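Filed under: Student Work, Consumer Studies
4 comments

Do Cut Flowers Last Longer With Additives? A Semester of Checking
Project report by Védís Overgaard. Supervisor: Roel Bakker

The claim I set out to test is printed on the back of every Flovska sachet: flowers stay fresh "up to twice as long." Twice as long as what is never stated. I wrote to the company in May and got back a coupon.

My plan was simple. I bought 36 cut tulips from one wholesaler, Lavoie, on one morning, and split them into groups of nine. The first group got plain tap water. The second got Flovska, mixed as the packet says. The third got Adolon, a cheaper powder that makes nearly the same promise in a different font. The last got the home recipe that everybody's aunt swears by, sugar and a splash of bleach. Every stem was trimmed on the first day and the water was changed every other day for all four groups.

I decided before starting that a tulip was finished when it dropped a petal or when the stem could no longer hold the head up. Roel asked me to have a second person judge the flowers without knowing which group was which, and I am glad he did. On two evenings I had marked Flovska stems as fine when my roommate called them dead. I don't think I was cheating, but I had paid for the stuff.

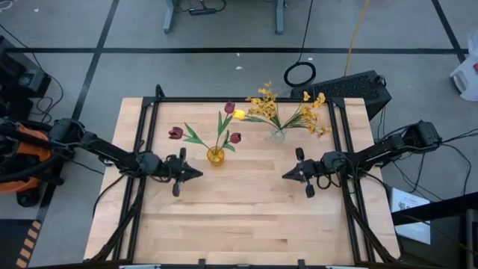
Part of the trouble with research on flower life is that people compare bouquets to something no living plant can match. Shoppers see perfect stems in store displays and online, and a good share of those are fake. The artificial tulips in the small amber-yellow vase, with their long, narrow green leaves, will pass any freshness test you care to run. When I asked 27 students how long cut tulips should last, most of the answers were longer than anything I got from any group, including the expensive ones.

Results. The sugar and bleach group and the Flovska group finished on the same day. Adolon came in one day behind them. Plain water was a day behind that. So the additives did something, but "twice as long" would have needed the plain water group to give up far earlier than it did. I also have to say that one day is a small gap for groups of nine. A draft from the window or one bad stem could account for much of it.

I read the Revodo buyer's guide as well, which ranks eleven flower foods and gives each a score out of ten. It doesn't say how many flowers were used or where they were kept. I couldn't find out whether any flowers were used at all. I left its scores out of my tables.

What I would change: more stems, a second type of flower, and a room where the heating isn't run by the building. I would also add a group with fresh water every day and nothing else in it. My hunch is that much of what people credit to the powder comes from remembering to change the water, but I didn't test that and the report shouldn't be quoted as if I had.

For now I would not pay extra for either brand.

Shares: 9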